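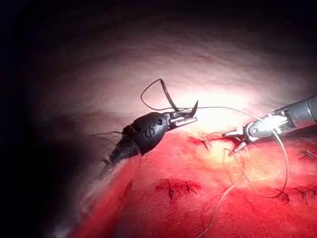

Zakau suturing set, November release
README, read before training on anything

What you are getting
503 episodes of two-armed suturing on red tissue pads, recorded by Anselmo Condori and Loubna Morsy at the Avuvham bench. Each episode has wrist video, joint positions for both arms, jaw angles and a short text note from the operator. The notes vary in quality. Some of them are just "ugh".

The thread fault
861 of the 3,727 stitch attempts carry the flag thread_snag. We would like you to take this flag seriously, as it cost us most of a month and a perfectly good wrist cable.

The fault goes like this. The left jaws have the needle, the right jaws are down at the pad, and there is a lot of slack thread between them. The slack makes a loop. Left alone, the loop finds something to catch on, usually a joint on the right wrist. The controller sees the extra load, decides the tissue must be stiff today, and pulls harder. It has no idea that thread exists. Magdy Gaber, who wrote the controller, says this was a reasonable assumption at the time.

In 4 episodes the pull went on long enough to trip the force limit. In one of those the limit tripped late, the needle came out of the jaws sideways and Anselmo found it in his sleeve after lunch. The bench now has a lid.

What we changed
The force limit is lower and is checked on both arms. It used to be checked on the left only, owing to a copied line in the config that three of us had reviewed. Slack is now capped before the second arm is allowed to move. Snags still happen, but the arms stop and sulk, as they should.

Known problems
Old pads were reused. Expect earlier stitches and stray thread ends that have nothing to do with the current attempt.
Glare in the middle of the view hides the needle tip fairly often. Amr Bensaid tried dimming the lamp, which hid everything else.
thread_snag was set by hand. Loubna flags early and Anselmo flags late – see the operator column.
Force readings from before the config fix are from the left arm only. The right arm column is full of zeros. It was not that gentle.

Please don't
Use the snag episodes as good demonstrations. Someone at Zetex did, and their arm learned to yank.

Questions to Adel Benmoussa, who has the spare cables and would like to keep them.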